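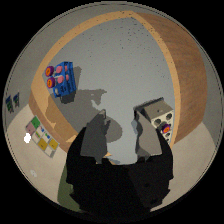

Room safety check with comments
Tallberg House, ground floor and stairs, Grastmont

Checked in August, in the morning, with all lights on and again with all lights off. The whole ground floor is 64 square metres. I went through it slowly and on foot, with a torch, a spirit level, a socket tester and a notebook.

How to read the marks

OK – no work needed
WATCH – can be used, look again at the next check
FIX – must be repaired, date to be agreed
STOP – do not use before it is repaired

I have written my comments under each item, also where the mark is OK. Last year's list had only marks, and when I read it again this year I could not understand why some of them were given.

Part A. Entrance and hallway

A1. Outside step, surface and edge – WATCH
The edge is whole. There is green growth in the corner on the north side, and in the autumn this becomes slippery. It was brushed in spring and has come back. Please brush again before the first frost and use the coarse brush, the soft one only moves it to another place.

A2. Front door opens fully and closes by itself – FIX
It opens fully. It does not close by itself. The closer stops when a hand's width is left, and one has to push. The closer is from Hakinmont and it has an adjusting screw under the cover, which I turned a little to the left, with no result. I believe the oil has leaked out, as there is a brown line on the door under it. A new closer is the better choice.

A3. Door can be opened from inside without a key – OK
Tried three times, also with gloves.

A4. Door mat lies flat – OK
New since last year. It has a heavy rubber back and stays in its place.

A5. Hallway free for walking – FIX
The shoe shelf has been moved to the narrow side again. With the shelf there, a person with a walker cannot come through to the toilet. I moved it back under the window. I would like it to be fixed to the wall there with two screws.

Part B. Electricity

B1. Socket covers whole and tight – FIX
The one behind the sofa in the front room has a crack from the screw to the corner. All others are tight. I have put tape over it so that no one uses it by mistake.

B2. Sockets tested for earth and correct wiring – OK, except kitchen
See B3.

B3. Kitchen sockets – STOP
The socket to the left of the sink shows no earth. It worked last year. I have turned off this circuit at the board and written a note there. The quotation for new wiring in the kitchen was 3,325 dollars, and I know that it has been postponed two times already. I do not think it can be postponed a third time. The fridge is for now on the hallway circuit, with a short heavy cable that runs along the wall and does not cross the doorway.

B4. Safety switch test button – OK
It went off at once when pressed, and came on again normally.

B5. Labels in the fuse board – WATCH
The labels are from before the back room was divided. "Sewing" is now the storage, and "storage" is the small lamp outside. One can guess, but in the dark and in a hurry one should not need to guess.

B6. Extension cords – FIX
The white one has a soft place near the plug, where it was bent many times. I threw it away. Please do not buy the cheapest kind. A cord that is 2 metres long is enough for every place where we need one.

Part C. Furniture

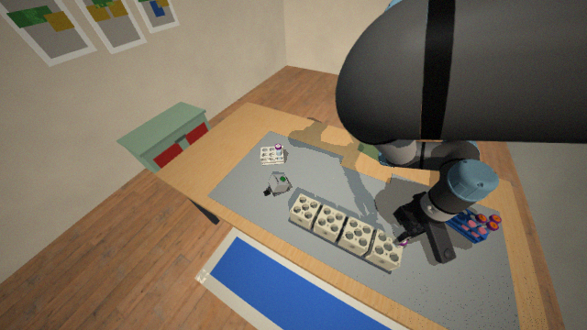

C1. Tables, stability – OK
I test a table by pressing hard on each corner, and after this by leaning on the long side as a tired person would do. A table that moves sideways is worse than one that only rocks, as the joint is then loose and will come apart some day without warning. Retighten the bolts by hand first and with the key after. Where there is a large grey mat on a light wooden table, with the wood left free all the way round, I find this a good arrangement, for the edge can be felt with the fingers and splinters are discovered early. A cloth that hangs down hides everything and also gets pulled. I ask for no hanging cloths on this floor.

C2. Table edges and corners – OK
I ran my palm along the edges in both directions. One rough place was sanded on the same morning with fine paper and rubbed with Bugti oil. Let it dry overnight. The used rag must be spread out flat outside and never be left in a ball in the bin. Oily rags can heat up by themselves and begin to burn, and I have met many people who do not know it.

C3. Chairs – FIX
The stacking chairs are good. The old chair with arms has a back leg that turns in its hole. It was glued before, and the old glue should be scraped away completely or the new one will not hold. It stands now in the storage with a ribbon on it.

C4. Tall furniture fixed to the wall – FIX
The bookcase in the front room is fixed. The cupboard beside the stairs is not, although I wrote it last year also. When both doors are open, the cupboard leans forward. I ask kindly that this is done before all the other points in part C. The brackets are already bought and are in the drawer under the telephone.

C5. Heavy things stored low – WATCH
Better than before. The box with the iron weights is still at shoulder height. It should go on the floor level, and the paper can go up instead. 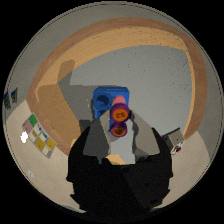

C6. Small things kept away from walking ways – OK
I found some buttons and one pencil under the radiator. A small thing on a hard floor is enough for a bad fall, and my own mother broke her wrist in this manner, on a bead. Sweep first, then vacuum. If one vacuums first, the larger things are only pushed under the furniture.

Part D. Floors and stairs

D1. Wooden floor, loose boards – WATCH
One board in front of the window gives a little under the heel. There is no gap yet. I marked it with chalk at both ends. If the chalk lines do not meet any more at the next check, the board has moved and must be screwed.

D2. Floor surface not too slippery – OK
After washing, wait 20 minutes and keep the yellow sign standing for the whole time. I noticed that the sign is sometimes put away when the floor looks dry near the door, while the middle part is still wet.

D3. Rugs – STOP
The small red rug at the foot of the stairs slides. I rolled it up and put it in the storage. It should not come back, also not with double tape – the tape loosens in the warm season, and it leaves marks on the wood.

D4. Handrail – OK
Firm on the whole length. The lowest bracket was retightened by a quarter turn.

D5. Light on the stairs – FIX
The upper lamp comes on late. It takes several seconds, and people do not wait, they walk. Change the lamp to a kind that lights at once. The fitting itself is in good order.

D6. Edge strips on the steps – WATCH
The fourth step from the bottom has a strip that lifts at the left side. I pressed it down with contact glue. I am not fully satisfied with it.
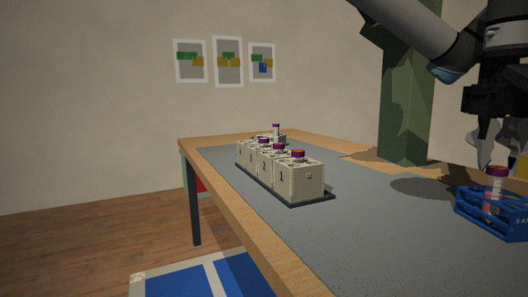
Picture credit: Tallberg House, Grastmont. Free to use in other house checklists.

Part E. Walls and windows

E1. Hanging pictures and shelves – OK
Each one was lifted a little and let down again, to feel if the hook is tight. Behind a bed or a sofa I allow only light frames, and never with glass.

E2. Window latches – FIX
The latch in the toilet does not catch. It can be opened from outside with a flat hand. Part is ordered from the shop in Grastmont and should be ready for pickup.

E3. Window limiters, upper landing – OK
Both hold. I leaned on them with my full weight.

E4. Damp marks – WATCH
There is a yellow ring in the ceiling of the storage room. I drew around it with pencil and wrote the month beside it. It was dry to the touch, but it had also not rained for many days. Someone should look again after a strong rain.

Part F. Fire and first aid

F1. Smoke alarms, test button – OK
All sounded. The one in the hallway is weaker than the others. I changed the battery and it became normal.

F2. Fire blanket – FIX
It hangs directly above the stove. If the stove is burning, one would have to reach over the fire to take it. Move it beside the kitchen door, at chest height.

F3. Extinguisher – OK
Needle is in the green. The pin and the seal are in place. I turned it upside down and back again, slowly, as the powder becomes packed at the bottom when it only hangs.

F4. Way out through the back – STOP, corrected the same day
The back door was blocked from the inside by folded chairs. I moved them and put a paper on the door at eye level. I have seen this in other houses also and I understand how it happens, because the place is so convenient. It is still not allowed.

F5. First aid box – FIX
Plasters are there, but only the very small ones. The burn gel has passed its date. Missing: gloves, a triangular bandage, and the scissors, which I later found in the kitchen drawer and put back.

F6. Emergency numbers beside the telephone – OK
Written large and clear. The address of the house is also on the paper, which is useful for a visitor who has to call.

Order of repairs

First: B3 kitchen socket, C4 cupboard beside the stairs, F2 fire blanket.
Then: A2 door closer, D5 stair lamp, B1 cracked cover, F5 first aid box.
When there is time: A5, C3, E2, and the labels in B5.

B6 is closed already, only a new cord must be bought.

For the points with WATCH, please write a short line in the notebook in the hallway if you see a change, also when it is a small one. The pencil is tied to the notebook with a string. Please leave it so.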